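About Trotholm

Trotholm is a small firm that sorts, folds and stores household textiles. Bed linen, blankets, quilts and everyday clothing make up most of what passes through our hands. The work is done in the customer's own home, normally in the bedroom, with the bed serving as the folding surface.

The firm was set up by Aurel Căpraru, who had spent several years in linen supply for hotels and wanted to apply the same folding standards to ordinary closets. So-yul Yeon joined later and wrote the folding guide we still work from. It is 30 pages long and is revised every December.

How a visit runs

Everything comes out of the closet first and goes onto the bed. Items are separated by weight before they are separated by owner. Heavy blankets go toward the head of the bed, quilts along one side, and clothing in the remaining space. Clothes are folded to a common width so that a stack stands without leaning -- shelf depth sets that width, and we measure it before the first fold is made.

Printed blankets are folded with the pattern inward. Patchwork is folded along the seams where the squares allow it and is never compressed. Pillowcases and small cloths are stored inside one another by set. Socks, belts and loose straps are left until last.

A standard visit takes 2 people half a day and covers one bedroom, up to roughly 200 items. Larger rooms are split over several visits.

Storage

Seasonal bedding can be held at our unit in the Pletico building. Each piece is tagged, listed and shelved flat in a cotton cover. The unit has space for 1000 covers. We do not use vacuum bags for wool or for anything with filling. Covers are made for us by Pascu in three sizes, and replacements can be ordered at cost.

What we do not do

We do not wash, iron or mend. Customers who need repairs are referred to Starneris, who collect directly. We do not dispose of clothing -- anything a customer decides against is bagged and left by the door.

Bookings for the winter changeover open on 14th July.

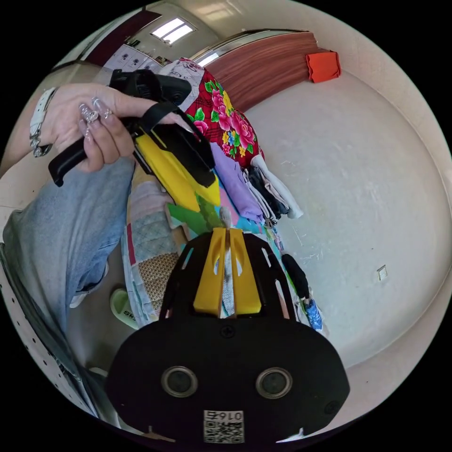 Peony blanket, patchwork quilt and folded clothes on the bed.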